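Orneson Sets Out Common Rules for Robot Arms Working in Furnished Rooms

Vevthorpe Sites Have Until the End of January to Bring Their Checklists Into Line

Orneson has published its first shared code of practice for robot arms used outside a fenced cell. The code runs to 28 pages and applies to every site in the Vevthorpe program, including the test rooms at Bamness.

Its central rule concerns the start of each session. The operator must inspect the gripper fingers for wear, close them fully once, and record the result before the arm is allowed to move. Fingers that fail to meet along their full length must be replaced.

The second part deals with the room. Loose cables are to be kept against a wall and out of the arm's reach. 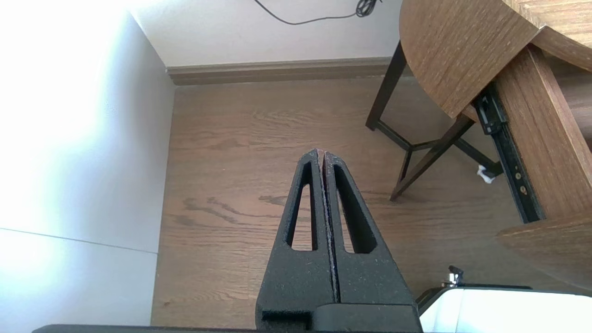
Speed near furniture is limited to a level set by each site and reviewed every 90 days. Any contact with a fixed object must be logged, even where no damage is found.

The code draws on 697 session reports collected under the earlier Nkuna guidelines, which it replaces. Sites may apply for an exemption from section 4, on remote operation, provided that a trained person stays within reach of the stop button.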